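I gave up the car in September, mostly out of spite. The transmission quote came to more than the car was worth, and the man at the shop said it so gently that I decided I was a person who took the bus now.

My bus is the 76. It leaves from the corner of Orellana and Elley every 70 minutes, a schedule I assume was drawn up by someone with a car.

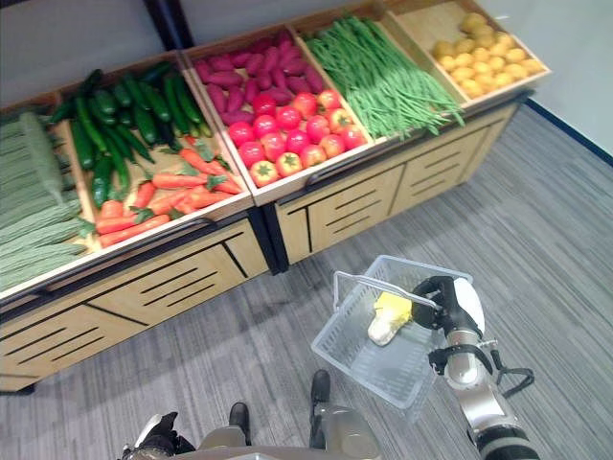

The first week I missed it 3 times. Once I was standing right there at the stop, reading the sign that told me where to stand. My neighbor Keegan Ruawai has since explained that you have to wave, and wave like you mean it. A nod gets you nothing.

What I hadn't planned on was the free time. You can't do much on a bench, so I've started reading again – 800 pages of a sea novel so far, and they have only just left the harbor.
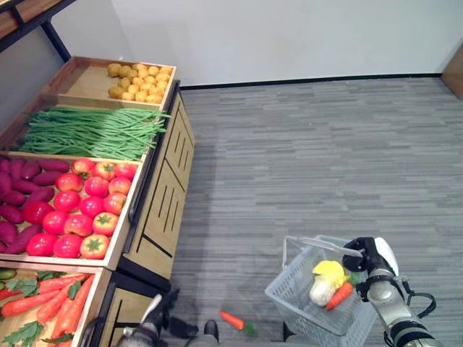 I also know far too much about the other regulars. The woman in the front seat is suing her sister over a boat. The two guys in back have been having the same argument about gutters all month. 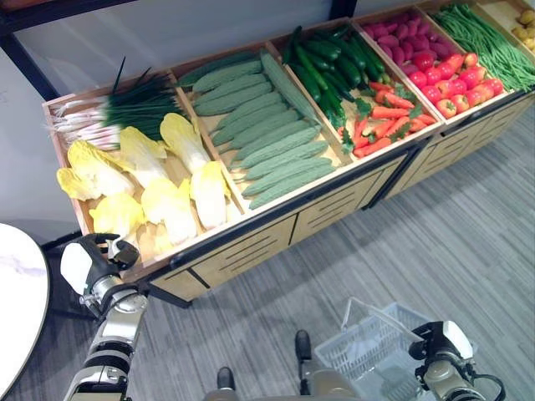
Groceries by bus are a matter of shape. Anything square is fine. Anything long is going to poke a stranger. Green onions, with those leaves fanning out past the edge of whatever you put them in, are a menace at rush hour, and I now buy them only on Saturday, when I can get two seats.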